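Chapter 4
Why Bread Rises

Tear open a fresh loaf and look at the holes. Every one of them was once a bubble of gas, held in place by a stretchy web of protein until the heat of the oven set the walls for good. That web and that gas are what this chapter is about, and I think they are two of the most wonderful things you can study with a bowl and a bag of flour!

We start in Jokville, where Ataahua Katene ran the Dunstan Street bakery for 15 years before she began teaching. Her first lesson used no yeast whatsoever. Students mixed flour and water, left the lump on the counter, and came back after lunch to pull it. What had been a shaggy mess now stretched like a rubber band. Nothing had been added and hardly any work had been done. Time and water had changed it, and by the end of Section 4.2 you will be able to say how.

Before reading on, write down what you think yeast eats. Keep your answer. You will want it in Section 4.3.

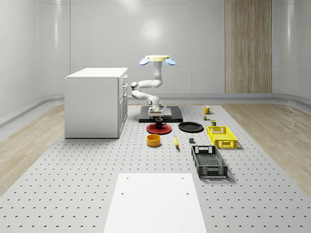

4.1 Flour and Water

Wheat flour is mostly starch, with a smaller share of protein. Two of those proteins matter most to a baker: glutenin, which gives dough its strength, and gliadin, which lets it flow and stretch. In dry flour they sit there doing nothing. Add water and they swell, bump into each other, and begin to link up. The network they form is called gluten.

Kneading speeds this up (and it's great fun), but a wet dough left alone will build gluten too. Bakers call the waiting period a rest. During a rest the flour keeps soaking up water, and a dough that felt sticky can become smooth enough to handle.
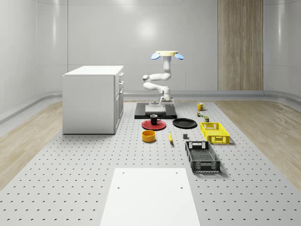
Different flours behave differently here. Bread flour has more protein than cake flour, so it makes a stronger web. Rye has proteins of its own, but they don't link up the way wheat's do, and a rye loaf is dense as a result. Try the same recipe with each and you will feel the difference in your hands long before you taste it.

4.2 A Dough to Practice On

The Homel dough is used all through this chapter. You need 371 grams of bread flour, 231 grams of water, a teaspoon of dry yeast, and a teaspoon and a half of salt. Stir until no dry flour is left. Cover the bowl. Look in every 15 minutes and pull a small piece between your fingers, writing down how far it stretches before it tears. A straight-sided jar is handy for watching the rise, and a rubber band around the outside will mark where you began.
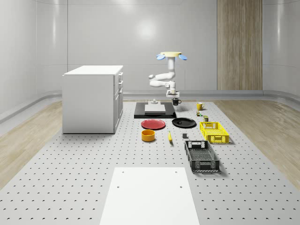
What does yeast eat? Yeast eats sugar. Enzymes in the flour break some of the starch down into simple sugars, and the yeast takes these in and gives off carbon dioxide and alcohol. The carbon dioxide fills the bubbles, and most of the alcohol leaves in the oven.

4.3 Yeast at Work

Baker's yeast is a living fungus, a single cell too small to see without a microscope. It is fussy about temperature. In a cold kitchen it slows down, and in the refrigerator a dough may take all night to do what it would do in an hour or two on a warm day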